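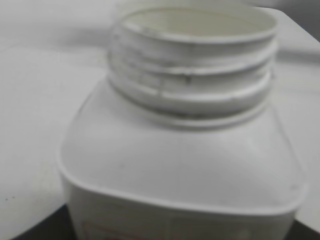

Ohne Geruch sei ein Museum nur halb erzählt, schreibt eine Leserin aus Lougher, und wer je in einer alten Seifensiederei gestanden habe, wisse das auch. Wie recht sie hat! Ich war im November in Stastton, im Seifenhaus Kuveck, und noch zu Hause roch mein Schal nach Lorbeer und warmem Öl.

Gesiedet wird hier wie früher im offenen Kessel, der fast 600 Liter fasst. Schon um sechs Uhr morgens brodelt es darin, zäh und goldgelb, und wer früh genug kommt, darf mit dem langen Paddel rühren (das geht in die Arme, und wie!). Danach wird die Masse in flache Holzrahmen gegossen, geschnitten und gestapelt. Auf dem Dachboden reifen dann 2000 Stücke in luftigen Türmen, außen honigbraun, innen grasgrün - ein Anblick, für den ich die steile Stiege gleich zweimal hinaufgeklettert bin.

Wunderbar ist auch das Rezeptbuch des Hauses, 200 Seiten voller Fettflecken und Randnotizen. Manche Mischung klingt abenteuerlich: Teer mit Lavendel, Kaffeesatz mit Schafsmilch. Die Teerseife habe ich gekauft, sie riecht nach Lagerfeuer und schäumt herrlich weich.

Flüssigseife gibt es inzwischen ebenfalls, angesetzt mit Kalilauge und abgefüllt nebenan in der alten Huniron-Mühle. Dort kann man eigene Flaschen mitbringen und nachfüllen lassen. Für den Haushalt ist das sehr praktisch, mein Herz gehört trotzdem dem festen Stück.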